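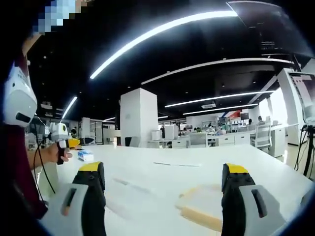

1 min read

Luver is Flerkley's hand-held gripper kit for recording manipulation demos without buying the robot first. Two fingers, yellow tips, and a person's arm doing the expensive part.
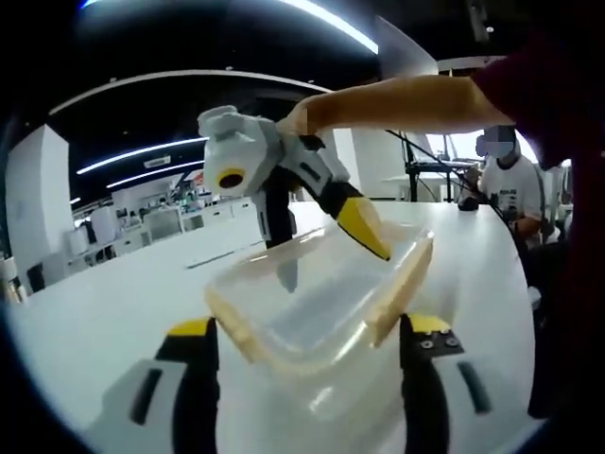 Paired grippers at an open container.

Uzma Niazi's July study trained one policy on 60 paired demos and another on 818 solo ones. The small set won on container tasks — Mudassar Hashmi, who recorded the 818, has asked for a rerun.

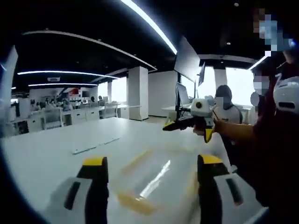
Two grippers over the table, open plan office behind.

Ships as a pair. Arms not included.

3 shares · 2 comments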